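The Hill Above Vashisht

The first thing you learn about the Vashisht fell race is that the start is downhill. It lasts maybe a minute, everyone goes off like kids let out of school, and then the road tips up and stays that way until you can see the whole valley. I've covered mountain running for a long time and I have never seen a field spread out so fast.

Brijesh Negi won it again this January, his third in a row, and he won it the way he always does, from behind. At the first checkpoint he was in 14th place and looked like he was out for bread. By the tea stall at the second bend he had passed all but two of them. He runs uphill with short, quick steps and his hands low, and he never seems to look at anyone. "I look at their shoes," he told me afterward. "When the heels start to drop, I go."

The heels that dropped last belonged to Szabolcs Győri, who had led for most of the climb and who I think is going to win this thing someday. He's a track runner by training, with a lovely long stride, and he'd never raced on snow before this trip. He came down the final slope half running and half sitting, laughing the whole way, and crossed second with his shorts full of ice. What a race he ran!

The women's race was even better. Sarita Awasthi and Maribel Betancur have been trading wins on this circuit all winter, and they climbed side by side for so long that the marshals stopped calling out their times separately. Awasthi is the stronger climber. Betancur grew up running on loose dirt and goes downhill as if the ground owed her money.

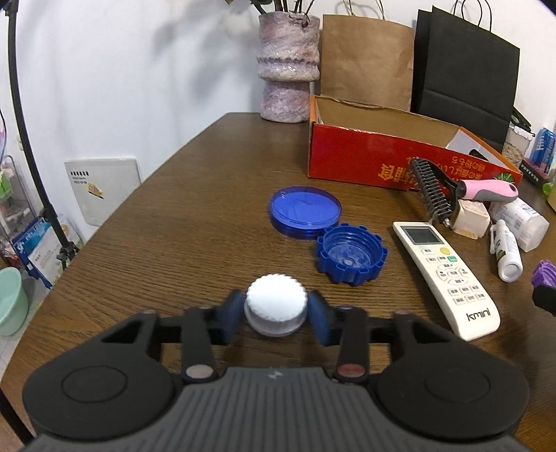 So Awasthi had to get away before the top, and she knew it. She made her move on the steepest section, 600 feet of packed steps with a rope along one side, and she didn't touch the rope. At the summit flag she was 14 seconds clear. I was standing there with Devendra Shukla, who coaches her, and he wouldn't say a word until she was over the ridge and out of sight. Then he said, "Not enough," and started walking down.

He was wrong, but only just. Betancur had the gap closed by the orchard wall, and the two of them came through the village gate together with dogs barking and people leaning off the balconies. Awasthi got her chest in front over the last few yards of cobbles. Both of them lay flat on their backs in the square for a good while after that, holding hands.

There were 162 starters this year and 123 finishers, and the last of those came in after dark with a borrowed headlamp - to a bigger cheer than Negi got. Soup was still being served. The runners who had dropped out were mostly there too, wrapped in blankets and arguing about the rope section.

Next up is the spring race, which is longer and has a river crossing near the start. Betancur has already been out to look at the descent. Awasthi told me she's going home to sleep for a week, and then she asked Shukla what time training was in the morning.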